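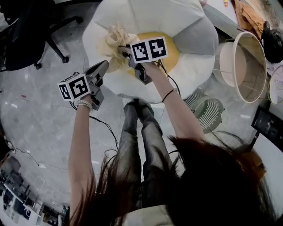

I built the Skollotier draft box after one too many evenings of drafting Ceris out of a shoebox, with tokens rolling under the couch and somebody's second booster mixed in with the third. It's a carry case for a full draft cube, plus the trays you need to run the draft, and it works on a kitchen table or wherever else your group ends up. My lot play on the floor half the time (small flat, big friends), so I wanted trays that sit flat on hard tile like the grey stuff here and don't skate off when you reach across for a pick. Get yourself something soft to sit on if you're doing that, mind you. A big padded cushion like the white flower one with the yellow centre is my kind of thing, and three rounds of drafting is a long time on bare tile!

What you get

Skollotier draft box, charcoal or moss green
4 lift-out pack trays
2 long dividers for the land section
Magnetic lid with a card-sized window for a label
Carry strap

Holds 703 sleeved cards. Weighs 3,321 g empty, strap included.

The trays

This is the bit I'm proudest of. Each tray lifts straight out and has its own slots for first, second and third boosters, so you can pack the whole draft the night before and just hand things around. The slots are cut wide enough to get a thumb in. I know that sounds like nothing, but I've used boxes where you had to tip the whole thing upside down to get the last pack out, and I've watched a lovely foil Marsh Regent land face first in the salsa.

The trays stack in the box one way round only. There's a notch on the left side, and if the lid won't shut, check the notch before you push. I had an email from a customer who pushed.

Sleeves

I measured everything with Skuren matte sleeves, single sleeved, and that's where the 703 comes from. If you double sleeve you'll fit fewer, and how many fewer depends on your inner sleeves, so I'm not going to promise a number. Perfect fits inside a thicker outer will still go in the pack slots but they're snug. Hard toploaders won't fit in the trays at all. They'll stand up in the land section if you take one of the dividers out.

Will it work for other games?

If the cards are standard size, yep. I designed it around Ceris, where you're drafting three boosters a head and need a pile of basic lands within reach, but plenty of people use theirs for other cubes and one fellow keeps his recipe cards in it. Small-format cards will go in but they flop about, and I'd honestly buy something else for those.

Colours

The charcoal is a true dark grey. The moss is a bit more olive than it looks on most phone screens, and the batch that came in April is slightly darker than the one before it. If you're trying to match a box you already own, send me a note and I'll have a look at what's on the shelf. The inside is the same pale grey in both.

Cleaning

Damp cloth, a drop of dish soap if it's sticky. Please don't put the trays in the dishwasher, they'll warp. The strap unclips and can go through a cold wash.

Spare parts

Mapplebeck stocks loose trays, dividers and straps, and they'll fit any Skollotier box, including the first run with the round clasp. Lids are trickier. The magnet moved when I changed the clasp, so tell me which one you've got when you order. Extra trays are handy if you run bigger pods, though they won't all fit inside with the lid closed and you'll need to carry the spares separately.

Postage and returns

I pack orders in the morning and drop them at the post office once the box room is clear. Larger orders go by courier and need a signature. If something turns up cracked or the magnet's dodgy, send me a photo and I'll sort out a replacement, you don't need to post the old one back. Change of mind is fine too, as long as it hasn't been used. Give it a wipe, put the strap back in its bag and include your order number.

Clubs and shops

I do a discount for game clubs ordering several at once, and I can print your club's name on the lid labels at no extra cost. Keep it short, the window's only as wide as a card! Email through the Mapplebeck contact page with your colours and the spelling exactly as you want it.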